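Notes pour la causerie « Petits meubles blancs : les retourner avant de les juger »
Maison de quartier de Nistor, 10 août 2026

Dire bonsoir, laisser aux gens du fond le temps de s'asseoir, et rappeler que l'on peut m'interrompre quand on veut, je préfère cela aux questions gardées pour la fin. Signaler aussi que la feuille des ateliers d'octobre circule déjà dans les rangs.

Ouverture. Commencer par le meuble le plus ordinaire de la maison, celui que l'on pousse du pied, que l'on sort sur la terrasse quand il vient du monde et que l'on oublie sous la pluie jusqu'au printemps. Demander qui, dans la salle, a déjà regardé le dessous de sa chaise en plastique. Il y aura peu de mains, et c'est très bien, on est là pour ça ! À l'atelier Rustance, nous avons vu passer 78 petits meubles depuis l'ouverture, et je dirais que la plupart m'ont appris quelque chose une fois les pieds en l'air.

Première projection. Laisser venir les regards avant de parler.
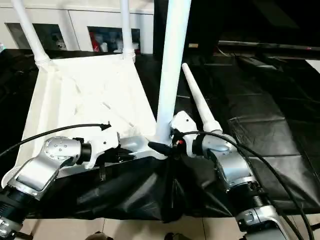

Chaise blanche renversée sur la table, pieds en l'air.

Parler d'abord de la table. Un tissu noir sous du plastique blanc, c'est un vieux conseil que je donne à tout le monde : le contour ressort, on voit mieux les bords relevés de l'assise et les lignes de moulage. Chez vous, une couverture sombre fera l'affaire, et elle évitera en plus de rayer la table de la cuisine (je parle d'expérience, la mienne en garde le souvenir).

Venir ensuite aux pieds. Attirer l'attention sur les bagues striées, à la base de certains d'entre eux, tout contre l'assise. Je conseille toujours de passer le doigt à cet endroit, lentement, en faisant le tour, et de chercher une fente ou un petit jeu. Un pied qui bouge un peu ne condamne pas une chaise, mais il mérite qu'on s'y arrête avant d'y installer la grand-mère.

Raconter ici la brocante de Drurnitz, si l'horaire le permet. Nous étions partis chercher deux chaises et nous sommes revenus avec six, serrées à l'arrière de la voiture, dont une me piquait l'épaule à chaque virage. Ne pas s'étendre, j'ai tendance à m'étendre.

Transition : du meuble moulé au meuble qui se plie, avec ses tubes et son tissu.
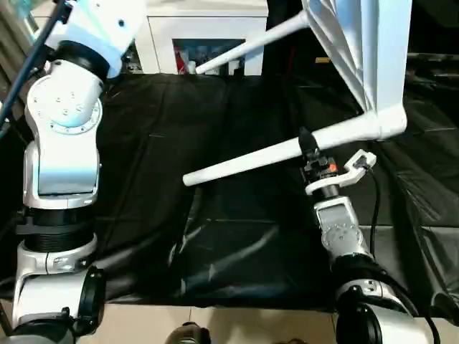 Support pliant blanc, tubes et pan de tissu.

Bien insister sur le raccord blanc, à la rencontre des tubes, sous le tissu. C'est lui que je regarde en premier sur tout ce qui se plie. Ouvrir, refermer, écouter. S'il y a un point dur, on ne force pas, on nettoie l'articulation et on recommence tranquillement. Montrer le geste avec le support que j'aurai apporté (penser à le prendre dans l'entrée, la dernière fois il y est resté).

Un mot sur le tissu, parce qu'on me pose toujours la question. Quand il se retire, lavage doux, et on le remet bien tendu une fois sec. Quand il ne se retire pas, une éponge à peine humide et de la patience. Pour la table, remarquer que c'est une bâche de plastique noir que l'on voit ici : elle brille dans les plis, elle s'essuie d'un coup de chiffon, et je la recommande volontiers à ceux qui nettoient à grande eau.

Pause. Boire un peu. Proposer de faire passer les échantillons de plastique dans la salle, en commençant par la gauche.

Reprendre avec ma partie préférée, les nervures.

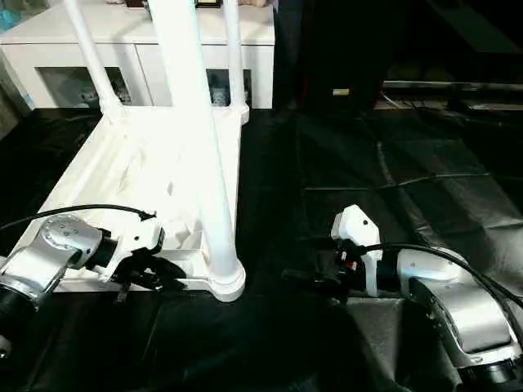

Le tabouret couché sur le côté : nervures et renforts triangulaires.

Prendre son temps, vraiment. On s'assoit pendant des années sur ce petit treillis sans jamais le voir, et je le trouve très beau, avec ses renforts en triangle et ces creux qui tirent sur le gris pâle. Expliquer simplement qu'une plaque mince fléchit, et que les nervures lui donnent de la tenue sans l'alourdir. Faire l'essai avec une feuille de papier à plat, puis pliée en accordéon : les enfants adorent, les parents aussi.

Côté ménage, c'est là que la poussière se loge. Une vieille brosse à dents, de l'eau tiède, un peu de savon, et l'on suit les nervures une à une. Finir par les pieds, sans oublier leur bout arrondi.

Garder quelques minutes pour le carnet Rusell, celui où chacun note ce qu'il a réparé et avec quoi. Il en est à 1 670 lignes, certaines illisibles, beaucoup drôles. Lire à voix haute celle de la colle et du chat.

Questions de la salle. Si l'on me demande quelle colle choisir, répondre qu'il faut d'abord chercher le sigle du plastique sous le meuble, et renvoyer à l'atelier d'octobre. Récupérer les échantillons avant que tout le monde se lève.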